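Transport Policy and Road Management
Lecture Notes, Unit 4: Local Speed Management

Reading time: 5 minutes

Instructor: Pierina Lo Presti
Revised October 20, 2026

Purpose of the unit

Students will learn how a local authority selects, posts and reviews speed limits on streets it controls. The unit follows the lecture on road classification and assumes that the terms "arterial," "collector" and "local street" are already familiar.

1. Posted speed and operating speed

The posted speed is the legal limit shown on signs. The operating speed is the speed at which drivers travel when traffic is light and the weather is good. Engineers commonly take the 85th percentile of measured speeds as the operating speed: 85 percent of vehicles travel at or below it.

A wide gap between the two values indicates that the street does not suggest the posted limit to the people driving on it. Lane width, sight distance, parking and the spacing of intersections all influence the choice of speed. A new sign on an unchanged street usually has a limited effect.

2. Case study: the Uvside corridor

Uvside is a town whose main street carries regional traffic past a school, a clinic and a row of shops. In April the town council received a petition asking for a lower limit between the Handport turnoff and the river bridge. The public works office then carried out a speed survey with a sample of 2,000 vehicles. The 85th percentile speed was 39 miles per hour on a street posted at 30.

The council considered the following measures:

- narrowing the travel lanes with painted edge lines
- raised crossings at the school and the clinic
- a speed feedback sign on the Handport approach
- a reduced limit during school hours only

The fire department objected to raised crossings on its primary route. The final plan kept the crossing at the school, moved the second to a side street and added the edge lines along the full corridor. Students should read the council's decision with attention to the order in which the objections were heard.

3. Review after installation

Speeds should be measured again at the same points, at the same hours and in comparable weather. A survey taken in the first weeks may record a response to novelty. Crash counts on a single short corridor are generally too small to support a firm conclusion within one year, and the review should state this plainly.

4. Assignment

Prepare a memorandum of no more than 5 pages recommending one further measure for the Uvside corridor. Address cost, emergency access and the method of review. Submit the memorandum through the course site before the next unit begins.

We use cookies to improve your experience on this site. Accept | Manage settings

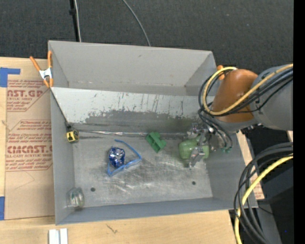
Unit 4, p. 5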